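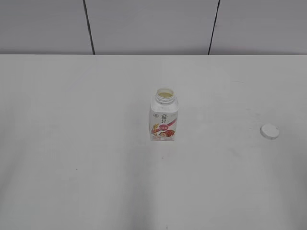

Did the indoor range at Bremlow open to juniors in time?

The first junior session ran a week before we had to close the doors in March, so the target in the grant was met, though only just. Everything since then has been bench work, paperwork and planning, and there is a surprising amount to tell you!

**Progress report, junior rimfire project, Bremlow Small-bore Club**
2020-05-14

## Rifles and fit

The two Nekska bolt-action .22s bought with the first payment are a real pleasure. The short stocks came with spacers at the butt, and we can change the length of pull with one screwdriver while the next shooter is getting settled on the mat. In the old days a small twelve-year-old had to make do with a cut-down club rifle (heavy at the muzzle, cheekpiece too high, elbow sliding all over the place), and you could see them giving up on the position before they'd fired a shot. With the Nekskas they get their eye behind the rear sight straight away.

One rifle came with a trigger that was heavier than its partner's. We sent the action to the workshop at Stultomlow, who cleaned out a lot of factory grease, reset the spring and had it back to us in early May. Both now feel the same, or as near as any of our coaches can tell by finger. We'll put them on the trigger weights properly once we are allowed back in the building.

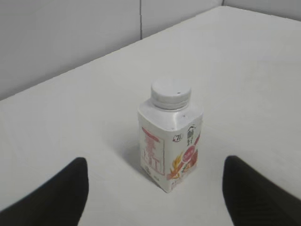
The sights are still the part we're least settled on. The aperture set supplied is fine for prone, but the clicks are soft and juniors lose count when they're winding on a correction. We have tried a Kocabaş rear sight on one rifle and everybody who shot with it liked it, coaches included. The clicks are crisp, the numbers are large enough to read without taking your head off the stock, and it drops onto the same rail. We would like to fit one to the second rifle out of the underspend, and there is a costing at the end of this report.

## Ammunition

We batch-tested before the closure, five-shot groups from the bench at 25 yards, with 400 rounds put aside for the job and 267 of them fired. The cheaper standard velocity grouped well enough in both rifles for junior cards, and in the second rifle it did better than the match-grade box we had been saving. That was great news! It means the money set aside for practice ammunition will stretch a good deal further than we wrote in the application. The rest of the test rounds are in the ammunition safe and on the register.

## Range work

The new backstop plates are in and the sand has been topped up. The lighting over the targets is finished and is far better than what we had, with no more shadow across the lower bulls. The lights over the firing point are up but still need signing off, and the electrician can't come until he is back at work. The extraction fan is fitted and running. It's louder than we hoped - you can talk over it, but range commands have to be given with some force - and we have asked the supplier whether a slower setting would still move enough air.

## Juniors

We had 53 names on the list when we closed, which is more than we can take in one evening even with all the lanes in use. The plan is to run two groups on alternate weeks when we reopen. Safety talks have carried on by video, and they've gone better than any of us expected. The juniors ask more questions at home than they ever do at the club, and parents have been sitting in as well. Several now want to learn themselves, so we may be back to you about that in another round.

## Money and next steps

- Rifles, spacers and slings: bought and paid for.
- Backstop and target lighting: complete, invoices attached.
- Firing point lighting: installed, final payment held until it is signed off.
- Second Kocabaş sight: your agreement requested, quote attached.
- Coaching course for two members: postponed by the organisers, deposit carried over.

We would also like to move the end date of the grant back by one term, and the form for that is with the attachments. Please let us know if you need the range certificate again, as the copy we sent in the winter was rather faint.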